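The Flukley Directory of Finance Ministers
Compiled by Agata Costa and So-ying Lau
Cilasholm Reference, paperback, 865 pages

If you have ever tried to work out who was running a country's treasury in the middle of a debt crisis, and under which prime minister, and whether "acting" meant a weekend or a year, this is the book for you! The new edition covers finance ministers and central bank governors in nearly 200 countries and territories, with start and end months, party, and the post each person held before and after.
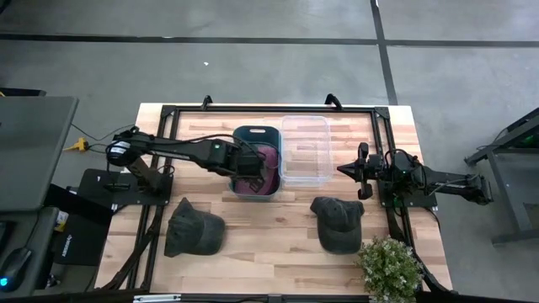 What's new in this edition

Deputy ministers are in at last (readers have been asking since the first edition, and Asabe Garba did a huge amount of digging to get them). Names are given in the original script as well as in Latin letters, and where a ministry has merged, split or been renamed, the old titles are cross-referenced so you don't lose the trail halfway down a column. Eifion Gwilliam redrew all the timelines. The ones for coalition governments are a joy to read, with short terms finally wide enough to carry a label.

Governors now have their own index. You can look someone up by surname, by country or by year in office, and the year index is the one we keep going back to.

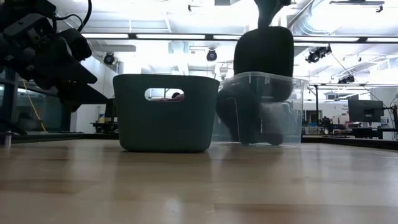
It pairs very well with the fold-out summit chart, also by Costa and Lau, which lists who sat for each country at the big annual meetings. The chart is sold flat or folded. Ask for flat if you plan to frame it, as the creases do show.

Details

Binding: sewn, lies open on a desk
Ribbon markers: 3
Updates: free PDF each November for 5 years
Corrections: write to Yeison Usuga at the Cilasholm office, with a source if you have one
Also available: library hardcover, summit chart (flat or folded)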